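Thu 15 August

Load restraint tests, can pallets, second round. Same setup as last week: one Pusen shrink-wrapped pallet of water-filled cans on the tilt bed, side curtain off, camera at the tail.

Run 1, wrap only. Top layer started to creep at 10 degrees, well before we expected anything. Stopped there and re-stacked.

Run 2, wrap plus two Romine straps over the top, no corner boards. Held longer, but the straps bit into the outer cans and went slack as the cans crushed. Once they were slack the whole load shifted toward the low side. Lost 61 cans off the bed, most of them dented, a few split. Floor needs mopping again before anyone runs the forklift.

Run 3, same straps with corner boards. No cans lost. Strap tension at the end was 83 percent of what we started with. Good enough to repeat.

The driver's statement from the Clorkham spill says the load was strapped. Doesn't say anything about boards. Run 2 looks a lot like the road photos: cans fanned out to one side, pallet base still on the bed. Can't say more than that from one run. We also don't know how many cans were on the road before people stopped and started picking them up, so the count in the Swanson report is no use for comparison.

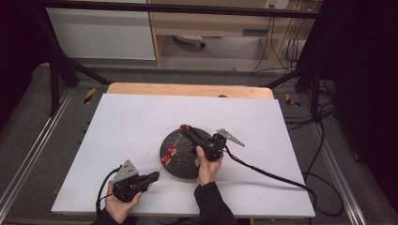 To do: repeat run 2 twice with new straps. Check the ratchet on the left side, it slipped a tooth when I tightened it. Order another 100 cans, the dented ones are not worth re-using. Ask Swanson if they still have the pallet from December.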